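Table-Setting Tips I Brought Home from a Gripper Open Day

Spoons, trays, slick bowls and a few things I now do differently in my own kitchen

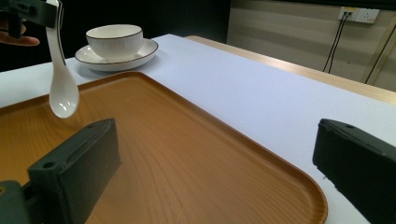
Yevhen Lytvynenko wrote in before I'd even finished typing this up: My wife and I have set the table the same way for years and we still chip a spoon every winter. If those people have worked out how to put one down gently, please write down how they do it, step by step, because I'm the one who gets blamed!

Well, Yevhen, I'll do my best. The open day was at Pillach, up on the second floor over the tile showroom, and I went on 18 Jul 2019 expecting to stay for one cup of coffee. I stayed until they were stacking the chairs. The whole afternoon was table work: spoons, bowls, saucers, trays, over and over, done by people holding grippers in their hands and by one arm on a stand at the far end that was learning from them. You get to try it yourself, and I can't recommend that enough. Once you have to pick up a soup spoon with two stiff fingers that can't feel a thing, you notice every lazy habit your own hands have.

I filled most of a notebook. I've sorted it into what you can use at home.

PICKING UP A CERAMIC SPOON

Take it by the top of the handle and let it hang. I'd always grabbed mine around the middle, which is fine until it's glazed and your fingers are soapy, and then the heavy bowl end swings around and knocks whatever is nearby. Held from the top, the weight goes straight down and the spoon stays quiet.

Wait a second before you move. The woman coaching our table said this so many times that we were all chanting it by the end. A hanging spoon sways a little, and if you travel while it's swaying you will clip a rim.

Go up, then across, then down. Three separate moves. Most of us cut the corner and swoop, and a swoop is how you catch the edge of a tray. I've been doing the three moves at home and it does feel silly for the first few days (my daughter narrates it in a robot voice) but I've stopped hitting things.

PUTTING IT DOWN

Bowl end first, then lower the handle. Let the tip touch before you start to lean it over. If you drop it flat you get that awful clack, and a clack on glaze is where the chips begin.

Let go slowly. With a gripper you open the fingers a little, check that the spoon is resting, and then open the rest of the way. With a hand it's the same idea. I was letting go early and allowing the last half inch to take care of itself.

TRAYS

Clear the whole tray before you begin. I used to load around whatever was already on there, usually the mail. Start with nothing on it and decide where the heavy things go.

Heavy in the middle, light toward the rim. A raised rim will stop a spoon from sliding off, but it won't do much for a full bowl that has started to travel.

If your tray has a glossy finish, put a damp cloth under the bowls when you have to walk any distance. They let us test this with a tray of cups filled with water, once without a cloth and once with one, and I wore a good part of the first round.

Wipe a shiny tray with the grain pattern, even if the grain is only printed. Streaks going the same direction as the lines are much harder to spot. This one came from a visitor standing next to me, and I tried it that same night. It works!

BOWLS AND SAUCERS

Carry them as a pair only if the bowl really sits in the saucer. Give it a tiny nudge with your thumb. If it skates, make two trips.

For a deep bowl, the gripper people pinch one side of the wall, with one finger inside and one outside. I would not do that at home with soup in it. For an empty bowl going back to the shelf, though, it's steadier than spreading your hand over the rim, and much kinder to small hands.

Lift a saucer by sliding it to the edge of the table first, so you can get your fingers underneath. Flared edges leave more room for this than flat ones.

THE TABLE ITSELF

Cover it with something plain and pale. I'd assumed that was for looks, but it makes it so much easier to find a stray spoon, a splash, a crumb or a chip of glaze, and I've now bought a plain white cloth for weeknights. Pull it tight. A wrinkle under a saucer makes it rock, and I spent a good while blaming the saucer.

Keep cords behind the table and away from where people stand. My own toaster cord used to run right across the serving end. It has been moved.

ABOUT THE ARM

They call it Rilis, and it set a place for one while we watched. It was slow! It took so long over the spoon that people started whispering encouragement. The screen next to it said 214 tries logged so far on that one task, with a goal of 400 before they change the dishes. I asked if it got bored and was told, very kindly, no.

It missed the saucer on one go, backed off, and started again from the top without rushing. I've thought about that a lot while unloading the dishwasher. When I fumble something I speed up, and that's usually when the second thing goes.

PRACTICE FOR KIDS (OR FOR YOU)

The take-home sheet had a game on it, and we've played it at our kitchen table more than I expected to. You need kitchen tongs, an unbreakable spoon and a tray.

Put the spoon on one side of the tray. Pick it up with the tongs by the top of the handle, raise it clear of the rim, and set it down on the other side without a sound. Any clack and you start over. Five silent ones in a row wins. Try a wooden spoon first, then metal, which is a good deal harder.

Wrap a rubber band around each tong tip if the spoon keeps slipping. One band is enough, and two makes the tips too fat to get under a handle.

IF YOU WANT TO GO

Pillach is opening the doors again in November, and they told us the Tymoshchuk bakery will bring rolls like last time (get there early, the seeded ones vanish). Parking is in the Flokberg lot behind the building. Wear sleeves you can push up, and ask for a turn at the spoon table before you go look at the arm, as the line gets long once everyone has seen it move.

Yevhen, start with the three moves and the slow letting go. Write back and tell me how the spoons are doing in spring.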